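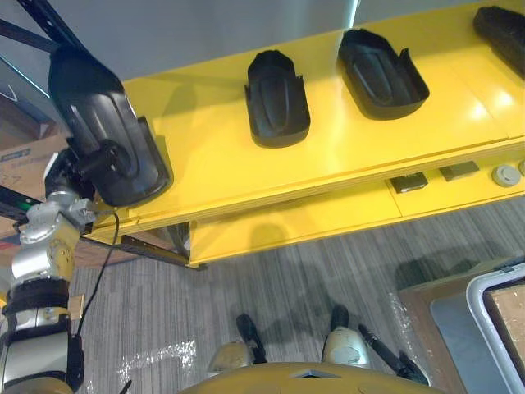 Black trays at the yellow shelf

Ticket 443 - News desk, Carlow office
Opened 10/07/2019 by Ehsan Ghasemi
Status: open

The Akico feed ran a wedding story this morning about the Ahmadpour family as breaking news. It's from March. Our page put it top with a fresh time on it, and it stayed there for almost 100 minutes.

Lutik support say the feed sent it as new. I doubt that. The raw file has the old date in it, and I've attached it.

Tried so far: cleared the cache, reloaded the feed, turned off auto-publish for 4 minutes. The story came back each time.

Lutik now call it "a one-off". They said that about ticket 8 as well - same fault, same wording.

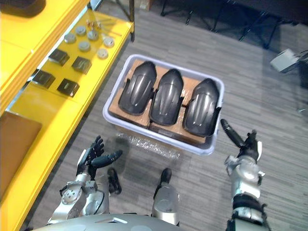 Can we still publish from the feed by hand?
By hand is fine, as long as someone checks the date in the raw file first.

Leaving this open until Lutik send their logs.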